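Fruta à mão: estante branca de nichos abre em Maltdale e já dá que falar

A ideia é simples, fruta à vista e à altura da mão. Quem entra no espaço Fultau, em Maltdale, dá logo com a estante nova, branca, toda em nichos quadrados. Abriu em março. Sem balcão, sem balança, sem fila. A pessoa chega, escolhe uma peça, leva.

O projeto chama-se Kanaan e arrancou com 364 inscritos, quase todos moradores das ruas à volta do largo. Cada inscrito tem direito a 2 peças por visita. Crianças acompanhadas também contam como inscritas, confirmou a organização, depois de alguma confusão nos primeiros dias.

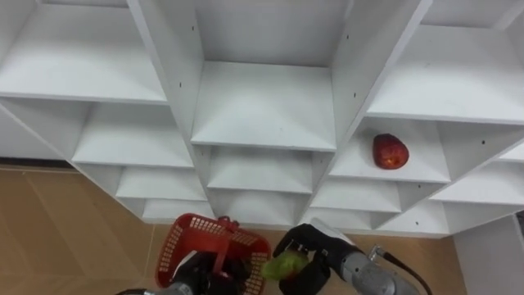

Texto: Redação Maltdale
Repórter de bairro

A regra da casa é pouca fruta de cada vez. Uma maçã numa prateleira, o resto livre, e vai-se repondo ao longo da manhã. Houve quem estranhasse. "Parece que acabou tudo", comentava uma moradora à porta, de saco na mão. Não acabou, a reposição é que é aos poucos, para a fruta não ficar amontoada nem pisada. No mercado antigo era um problema, as peras de baixo iam sempre para o lixo.

A estante veio da Tincombe, fornecedora de mobiliário para lojas e escolas, e custou 200 euros já com transporte. Placas brancas lisas, divisórias na vertical, prateleiras na horizontal. Nas divisórias vêem-se furinhos escuros de parafuso, e já houve quem perguntasse se se vão tapar. Por enquanto ficam. A organização diz que há coisas mais urgentes, a começar pelo toldo da entrada, que continua por arranjar.

A montagem demorou uma tarde inteira. Duas prateleiras ficaram trocadas à primeira, foi preciso desmontar e voltar a montar. Chão claro, sem tapete, limpa-se com a esfregona ao fim do dia.

Quanto à fruta, o grosso é maçã e pêra, da região. Mas há surpresas. Na semana passada apareceu mangostão, coisa que muita gente no bairro nunca tinha provado. Casca roxa quase preta, umas pétalas verdes em cima, por dentro gomos brancos e doces. Uma peça por nicho, cada fruta no seu lugar.

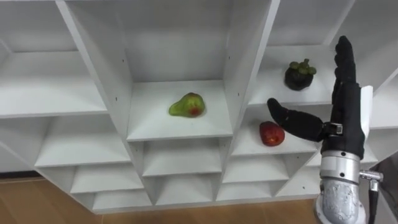 Pêra ao centro, mangostão e maçã nas prateleiras da direita. Foto: Kanaan

O mangostão foi o que gerou mais conversa. Como se abre? Aperta-se com as duas mãos a meio da casca até ceder, ou então faca à volta, sem ir fundo. Cuidado com a roupa, o sumo da casca mancha e não sai facilmente. Houve pedidos para repetir, mas o preço é outro e a organização não promete nada. Talvez uma vez por mês, tavlez menos.

As peras pedem mais atenção. Amadurecem depressa na sala, sobretudo com o sol da tarde a bater na montra, e uma pêra que de manhã está firme à noite já cede ao dedo. Por isso ficam nas prateleiras do meio, longe do vidro. As maçãs aguentam melhor e podem ir para qualquer lado.

Nem todos estão convencidos com a altura dos nichos. Os de baixo ficam quase rentes ao chão e há pessoas mais velhas que se queixam de ter de se dobrar. A solução pensada é deixar esses sem fruta, ou com coisas que não saiam tanto. Outra hipótese em cima da mesa, subir a estante uns centímetros com uma base. Falta orçamento e falta decidir.

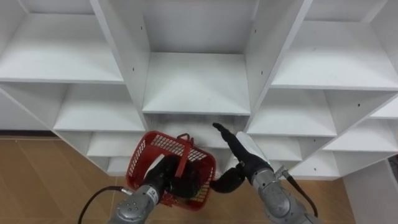
Ao fim da manhã esvaziam-se os nichos e passa-se um pano húmido em todas as prateleiras, com água e um pouco de vinagre. Detergente não, fica o cheiro. A fruta que sobra vai para cestos e segue para a cozinha do Fultau, onde se faz compota e puré para os lanches da tarde. O que já não presta vai para o composto da horta, nas traseiras.

O espaço abre às 9h e fecha às 13h. Reabre às 16h só para levantamento de compota, enquanto houver. Inscrições ao balcão da recepção do Fultau, basta um comprovativo de morada. Quem já está inscrito não precisa de renovar este ano. Aceitam-se também frascos de vidro com tampa, lavados e sem rótulo, que fazem sempre falta, e cestos em bom estado, de preferência com pega.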